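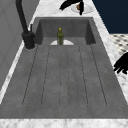
The Sink Round

The bottle was in the sink again. Multon had put it there on purpose. He ran the Thursday robotics class at the college and he liked to set up the kitchen so that something was in the way.

"Brown thing on the plate first," he said. "Then the bottle. You've got 15 minutes."

Cosmin Pop had the left hand and Ó Conaill had the right. They sat side by side at the long desk with one monitor between them. Everything on it was drawn by the computer: the marble worktop, the black tap, the grey basin with its grooves running down to the drain. The fingers came out plain black. Cosmin had asked in December if they could have them in a better colour and Multon had said he would look into it.

"What is the brown thing?" said Ó Conaill.

"A potato," said Cosmin.

"It's a bread roll."

"It's listed as object 145," said Multon, and went off to help the other table.

Cosmin brought his fingers down over the plate. The trouble was always the last bit. In their own program, which they had called Urkico after a misprint on the sign-up sheet, the hand slowed down as it got close and then closed all at once. On Tuesday it had closed so hard that the potato, or the roll, had gone through the plate and through the worktop and carried on falling. They had watched the height reading go past minus 200 before Multon leaned over and pressed reset.

"Slower," said Ó Conaill.

"It is slower. I halved it."

"Halve it again."

He typed the new number. Ó Conaill kept the other hand where it was, out over the marble to the right of the basin. She wasn't allowed to move until he had finished. That was a rule they had made themselves, after the two hands had got tangled in the qualifying round and lost them the whole run.

"You could go for the bottle while I do this," said Cosmin.

"We said one at a time."

"I know what we said."

She looked at the clock, then at the green bottle with its yellow cap, standing in front of the drain. It was a straight reach from where she was. The team from Luvimari moved both hands at once. They had put a film of it up, and she had watched it more often than she wanted to tell him.

"If I hit you, we start again," she said.

"Then don't come over my side."

She pulled the keyboard towards her and began to write the path. Out to the left, over the rim, down. She put in a limit so that her fingers would stop short of the back wall of the sink, whatever happened. Cosmin read it over her shoulder and changed one figure, and she changed it back.

"Have you saved?" he said.

"Yes — no. Now I have."

At the other table somebody cheered and Multon told them to keep it down. Cosmin put his finger on the return key. Ó Conaill put hers on the key for stop.

"Go on, then," she said, and he pressed it.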